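Subject: Re: [moroz-courtwatch] Continuance in 2548, and what "held without action" means

Replying to the list because two other people asked me the same thing off list over the holidays. I have left the original message in pieces below and answered under each part.

On Tuesday, January 2, 2024, a member wrote:

> I went to the Moroz courthouse for the Skiltetti case (docket 2548) and it
> was over before I found a seat. The clerk read out the number, the two
> lawyers stood up, the judge said "so ordered" and everybody left. The
> screen in the hallway still had it down for a full bail hearing. Did I
> miss something or did nothing happen?

Something happened, just not much. The defense asked for a continuance and the state did not oppose it. When both sides agree ahead of time, the judge usually takes those first, before the contested matters, and they take less time than it takes to walk in from the hallway. The hallway screen is fed from the calendar as it stood the evening before. It does not change during the day. If you want the current order, the paper list taped to the courtroom door is better, and the bailiff will normally tell you if you ask before the judge comes in.

I was in the back row for it. My notes have the continuance granted for 45 days, conditions of release unchanged, and the defense reserving the bail motion, meaning they can bring it back without filing it over again. I did not catch the new date. It should be on the register by the end of the week.

> Also the paper said there are 11 charges. The sheet I picked up had fewer
> than that. Which is right?

Both, probably. There are 11 counts in the complaint as it was filed in May. The sheet on the counter is the arraignment sheet, and it groups counts under the same statute on one line. The four counts of receiving stolen property are one line on the sheet. The two counts of obstructing an inspector are one line. If you add up the small numbers in the right-hand column you should get to the full number. I wish they would print it the other way, but it has been like this as long as I have been going.

Please be careful with this when you write it up for the notes page. Last fall we posted that charges had been dropped in a different case when they had only been grouped, and we had to correct it twice. The wording we settled on after that was "charged in N counts as of the date of the complaint," and I would stick to that until there is an amended complaint or an order.

> Can someone explain the money? I heard a figure read out and I don't know
> if it was bail, a fine or a fee.

The figure you heard was $200 and it was not bail. It is the administrative fee for the monitoring setup. The company defendants are not in custody, of course, since a company can't be. The individual defendant, the yard manager, is out on conditions, and one of them is a check-in by phone through Rulance. That is the vendor the county has used for pretrial check-ins since it stopped doing them at the counter. The fee was supposed to be paid at release and was not, and the defense lawyer told the judge it would be paid by the close of business. Nobody seemed upset about it.

There was some muttering behind me about the fee itself, and I share it. A person who has not been convicted of anything is paying to be supervised. The schedule does allow a waiver, but you have to ask for it on a separate form and the form is not in the packet handed out at arraignment. If anyone has seen the waiver asked for in open court this past year, please post the docket number. I would like to have a few before we write to the court administrator.

> Last one. Is it true the search is going to be thrown out? Someone in the
> elevator said the case is basically finished.

I would not repeat that one. There is a motion to suppress on file. It argues that the warrant covered the office and the front lot, and that the officers went on into the storage building, where most of the equipment was found. The state says the storage building shares an address with the office and that the warrant named the address. No hearing has been held on it. No ruling has been made. It was filed with a long exhibit list and the state has asked for more time to answer, and I suspect that had more to do with the continuance than anything else.

Even if the motion is granted in full, it would not end the case. The obstruction counts come from what happened at the gate and do not depend on anything found inside. The false records counts rest on invoices that came from customers. So some of the complaint could survive however the judge goes on the search.

One correction to my own message from before the break. I said the Skiltetti matter and the Primus matter were going to be heard together. They are not. Primus leased part of the yard and its former bookkeeper is on the state's witness list, but Primus itself has not been charged with anything. There is a separate civil suit between the two over the lease, in the same building, on a different floor, before a different judge. I read the wrong line on the register. If you have notes that put the two under one heading, please split them.

A few practical things for anyone planning to go to the next date:

Security opens before the courtroom does, so come early and wait upstairs. The line downstairs gets long on days when a jury is being picked.

Phones have to be off, not silenced, in the criminal part. A woman in front of me was told to leave hers at the desk. Pen and paper are fine.

The good bench is the second one on the left, closest to the lawyers. The microphones do not carry to the back and I missed at least one exchange about discovery because of it. My notes have a gap there. If anybody sat closer and heard what was said about the yard's gate logs, I would be glad to have it.

If you are new, don't talk to the lawyers in the hallway about the case. Asking what date was set is fine. Asking what they think will happen is not, and the public defenders' office has complained to us about it before.

Also, the written order from the December session in this case is still not scanned. I asked at the counter and was told the scanner was out for repair. You can read the paper copy there but they will want the docket number on the request slip, and they will not look it up for you. The number again is 2548.

I can do the next Skiltetti date but not the one after it, so we need somebody for that. Reply to me and not to the whole list if you can take it, and I will update the sign-up sheet. The notes page is also behind by two sessions. I have the handwritten sheets for both and will type them up this weekend unless someone wants to split the work.

- list moderator, moroz-courtwatch

To leave the list, send a message with "unsubscribe" in the subject line. Archives are open to members only.
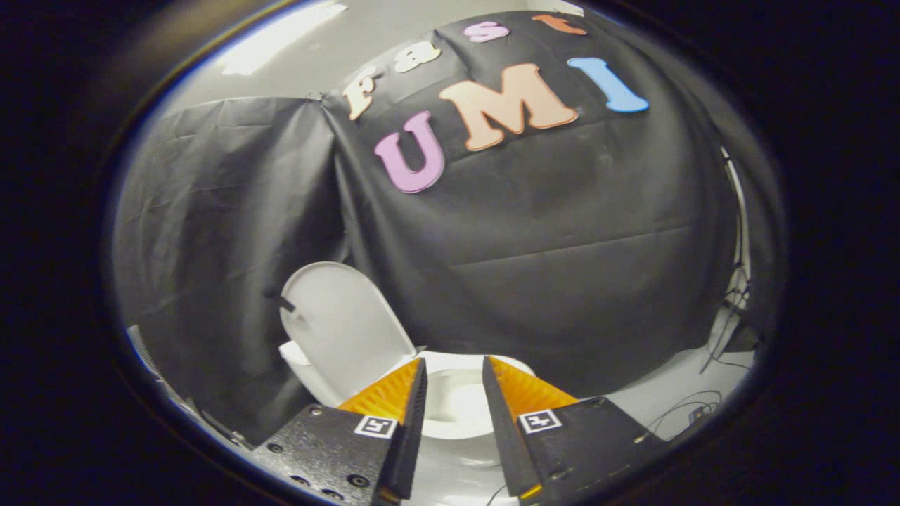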